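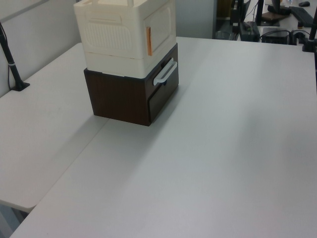

Stacking small storage on a worktop

A storage box on top of a small drawer unit takes up no more of the table than the drawer unit alone. It works well in a sewing corner, a utility room or at the back of a desk, provided the two pieces are close in size and the heavier one goes underneath.

Measure before you buy

Measure the top of the drawer unit first, then the base of the box. Catalogue sizes are usually taken at the widest point, often the rim, so the base can be a good bit smaller. A slight overhang at the front does no harm. If the box sticks out far enough to catch your knuckles when you reach for the drawer handle, turn it round or choose another.

Check which way things open

Folding crates may open from the top, the side or both. Put the side door where you can reach it without moving the stack, and leave room for it to drop or swing. A top lid needs clearance too, so look for shelves and wall cupboards overhead.

What goes where

Keep heavy things in the drawer: scissors, tape, tins of screws, spare plugs. The box is better for light, bulky stuff such as wool, cloths and wrapping paper. Boxes with vent slots suit fabric but let dust in, so line them with an old pillowcase if the contents are staying put until January.

Don't fill a deep single drawer to the top. Anything standing proud will jam against the frame, and you will have to take the box off to free it. Two or three shallow trays inside make it easier to find things.

Stopping it sliding

Cut four small squares of non-slip shelf liner and put one under each corner of the box. Do the same under the drawer unit if it creeps forward when you pull the handle. Felt pads are kinder to a painted table but they slide more.

Cleaning

Wipe pale plastic with warm water and a drop of washing-up liquid. Scouring cream scratches it, and the scratches hold dirt. Wood-grain finishes want a cloth wrung out nearly dry. Tighten the handle screws while the drawer is empty.

Asuka Kamata
Updated Wed 18 November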